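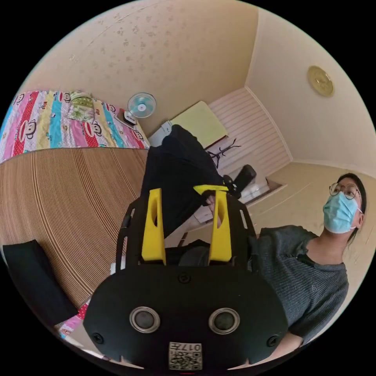
The Gezer is a hand-held gripper from Ustatska, sold to schools and clubs that want to teach a robot arm to do something and don't mind doing it themselves first, several hundred times. Our club at Munwood picked clothes as our topic in October, on the theory that clothes are soft and therefore easy. You squeeze the handle, the two yellow fingers close, and the unit records what it saw and how far it closed, and later you feed all of that to an arm and hope. Black fabric, the kind hanging over the top of the gripper there, turned out to be the best test of the kit we had, and the bed with the straw mat was a kinder place to work than any of the tables at school. We used one unit for 11 weeks and ended up with 1,642 recordings. I have opinions.

## What you get

One gripper, one charging cable, one spare pair of fingers, a card with a web address on it, and a hex key. The card is the manual. The web address leads to a longer manual, which is good in the middle and vague at both ends. Setup is described as "simple" in a paragraph that links to four other paragraphs.

Selim Altıntaş and I did the first setup on a school laptop and it took most of an evening. The software wanted a newer version of something, and the newer version wanted the old one removed, and the school laptop wanted an administrator. On Oda's laptop it took twenty minutes. So if your school locks its computers down, bring your own or get the permissions sorted before the kit arrives.

## The fingers

Best part of the whole thing. They taper, there's a long slot through each one so they bend a little around whatever you grab, and the bright yellow makes them easy to find in the recordings afterward. Socks, T-shirts, a dish towel: all fine. They can pick up one layer of a folded shirt and leave the others, once you get the knack, and I'd put that knack at two club meetings.

They are less happy with anything slippery. The lining of a jacket slides right out, and you will close on it, lift, and find yourself solemnly raising nothing. The recording keeps all of this. Some of our longest recordings are of me raising nothing.

Changing a finger is a hex key job and takes a minute if you haven't lost the hex key. We lost ours in the second week. Any 3 mm key works, a fact I am passing on because the manual doesn't.

## Holding it for an hour

Here is where I start taking points off. The grip is comfortable for someone with Mattes Lindemann's hands, and Mattes rows. Everyone else got a sore thumb. The weight all sits out in front of your wrist, so the natural thing is to let it droop, and when it droops the recordings come out with a lot of table and very little shirt. We ended up trading off every ten minutes — the person resting would throw the garment back into a heap for the next round, which doesn't sound like rest but felt like it.

The squeeze is also stiffer than it needs to be. I asked the company about it by email and got a friendly reply telling me the spring is adjustable. It is, under the plate, with the same missing hex key. Loosen it half a turn. Everyone liked it better.

## The software

You plug the unit in, the recordings copy over, and a page shows you each one with a green or red mark. Green means the program thinks the recording is usable. The program is an optimist. It gave green to a recording made entirely inside a backpack. It gave red to the cleanest T-shirt fold any of us has ever done, and I still think about that fold.

What I did like is that you can tag things as you go, and the tags survive. We had tags for garment, for who was holding the gripper, and for where we were. Hạnh Khổng set those up on the first day while the rest of us were arguing over whether a scarf is a towel, and they saved us later when we wanted to throw out everything recorded with the droopy wrist. If you buy this kit, do your tags first. There is no way to add them to a whole batch afterward, only one recording at a time, and I know this from having a batch.

Battery life is fine. Two hours, maybe a bit under when the room is cold. It warns you with a beep that sounds exactly like the beep for a successful recording, so keep an eye on the little number on the laptop.

## Did the robot learn anything

Fair question, and our adviser Nesrin Çınar asked it at every meeting, usually while putting on her coat. The club has a small arm that was here before any of us. After the first 400 recordings or so it would approach a T-shirt, stop above it, and think. After the full set it picked up a T-shirt by the shoulder two tries out of three and folded it into something you could call a fold if you were its parent. It remained bad at black fabric against dark surfaces. That one is on us, and we should have mixed up the backgrounds sooner. Once we took the gripper home and started working on beds and mats and whatever else people had, the results got better within a week.

We took it to the student meet in Brirkach and came in fourth. The team that won used the same gripper and had recorded nothing except dish towels. They had a very good dish towel robot. I'm fine about it.

## Things I'd change

- A wrist strap. Mattes dropped it once and we all aged.
- A different beep for low battery.
- A case. Ours lives in a lunch bag.
- Put the hex key somewhere on the unit itself.
- Left-handed people can use it, but the cable comes out on the wrong side for them. Oda Eide taped hers down along her forearm and got on with it.

## Should your club get one

If you have an arm already, yes. The kit is sturdy and the fingers are excellent, and a beginner can make a usable recording on the first day, which is more than I can say for the joystick setup we had before, where the first day was mostly apologies. If you don't have an arm, you will own a very nice way of making videos of laundry.

Buy two if the budget allows. With one unit there's always a line, and a room full of people waiting to fold a shirt gets strange fast. We're asking for a second one for next year and moving on to bedsheets, which Selim says are just big T-shirts.

Four out of five. It would have been four and a half with the strap.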